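Lumano Trip Planner – User Guide
Section 4: Building Your First Mountain Trip

By now you should have Lumano installed and your account open (if not, please go back to Section 2, we'll wait for you). In this section we're going to build a real trip from start to finish, and the one I've picked is the summer route from Gurklow up over the Palier pass. I have done it more times than is sensible, and it uses nearly every part of the planner, so once you've been through it you can build pretty much any trip you like.

Set aside a quiet half hour and have your travel dates handy. You can do everything on a phone, but the day view is much kinder to your eyes on a tablet or a laptop.

4.1 Creating the trip

1. Open Lumano and tap New Trip on the home screen.

2. Type a name. Anything will do, and you can change it later. I use the place and the month, so mine is "Gurklow July."

3. Enter your arrival date and your departure date. For this route choose 7 nights. You can squeeze it into fewer, but you'd spend the whole time looking out of a bus window, and the valley deserves better than that.

4. Under Travelers, add each person by name. Children under twelve get their own little switch, and please do use it – it changes the walking times the planner gives you.

5. Tap Save. You'll land on the day view, with one empty card for each day.

Note: The trip is saved to your account as well as to the device. If you share an account with your family, they'll see it too, so this is not the place to plan a surprise anniversary.

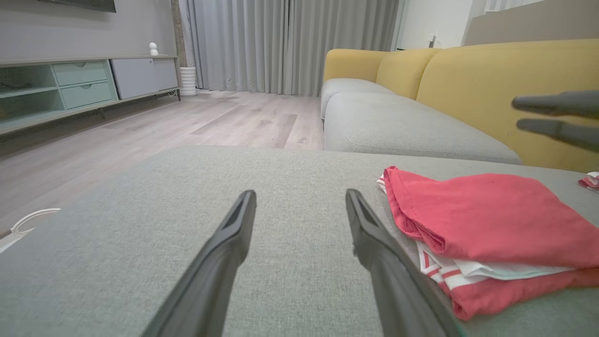
4.2 Adding your places to stay

Always put in the beds first and the outings second. People love to start with the fun part, and then they find that their hotel is on the wrong side of the pass and the whole week has to be moved around.

1. On the first day card, tap Add Stay.

2. Search for the town. Type "Gurklow" and wait for the list to fill in. There is an upper town and a lower town, and they share a name, so look at the little map before you choose. The lower town is where the buses stop.

3. Pick your guesthouse from the list, or tap Enter My Own and fill in the address from your booking email.

4. Drag the right-hand edge of the stay across as many nights as you've booked. I'd suggest three nights in Gurklow, two at the Palier lodge and the last two back in Gurklow again.

5. Check that no day card shows an orange corner. An orange corner means a night without a bed.

Caution: Lumano does not book anything for you. A stay on your day card is only a reminder, and it will sit there looking perfectly happy even if the lodge has never heard of you. Keep your confirmation emails.

4.3 Adding the bus over the pass

The Le Roux bus leaves the lower town in the morning and climbs all the way to the top, and it's a lovely ride if you sit on the left. There are 42 seats and in high summer they do fill up, so it's worth sorting this out early.

1. Open the card for your fourth day and tap Add Ride.

2. Choose Bus, then Le Roux from the list of operators.

3. Set the start to Gurklow Lower and the end to Palier Lodge.

4. Pick a departure. The planner will show you the summer timetable if your dates fall in summer, and the short one if they don't. I like the 8:15, which gets you up there before the clouds roll in.

5. Turn on Leave Early Reminder and set it for 75 minutes before departure. I know that sounds like a lot! There is the walk down, the ticket window, and a bakery directly across the street that you will not be able to pass.

6. Repeat all of this on the sixth day for the ride back down, with the start and the end swapped.

Note: If you're prone to carsickness, the road has a great many bends in its upper half. Eat something plain beforehand and look far ahead, and take your tablet (if you use one) before the bus sets off.

4.4 Setting the altitude alert

The lodge stands at about 3000 meters, and quite a few visitors feel it on the first evening – a headache, usually, or just feeling worn out for no good reason. Lumano can keep an eye on the heights in your plan and nudge you to take it easy.

1. Tap the gear in the upper corner of the day view.

2. Choose Alerts, then Altitude.

3. Slide the switch to On and choose Gentle or Full. Gentle gives you one message when you arrive. Full adds reminders to drink water through the day, and my sister finds it unbearable, but I rather like it.

4. Go back to the day view. Any day with a big climb now carries a small mountain symbol.

Caution: The alert is a reminder and nothing more. It cannot tell how you are feeling. If anyone in your group becomes confused, is unsteady on their feet or is short of breath while resting, take them down to the valley and get medical help straight away.
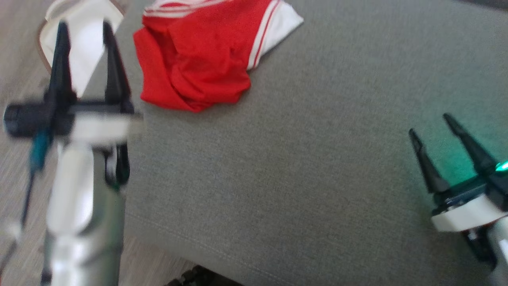

Figure 2. Gray upholstery with a gripper on either side.

4.5 Saving the trip for use without a signal

Phone signal drops out a little past the last village and doesn't properly come back until you're down again. Please do this part before you leave home, on decent Wi-Fi.

1. Open your trip and tap Save Offline.

2. Tick Maps, Timetables and My Notes. Leave Photos unticked if your phone is short on space.

3. Wait for the green check mark, and keep the screen on while it works. The maps are the slow part.

4. Switch your phone to airplane mode and open the trip again. Tap through each day and make sure the maps come up. If one stays blank, turn the signal back on and save that day again by holding your finger on its card.

Note: Saved timetables do not update themselves. If you saved your trip in January for a July visit, save it again the week before you go. Le Roux changes its early departures most springs.

If you get stuck anywhere in this section, write to the help desk from the Support page and ask for Lesego Van Wyk, and mention the step number you were on. Section 5 covers sharing your trip and splitting the costs.

Guide text by Yolandi Visser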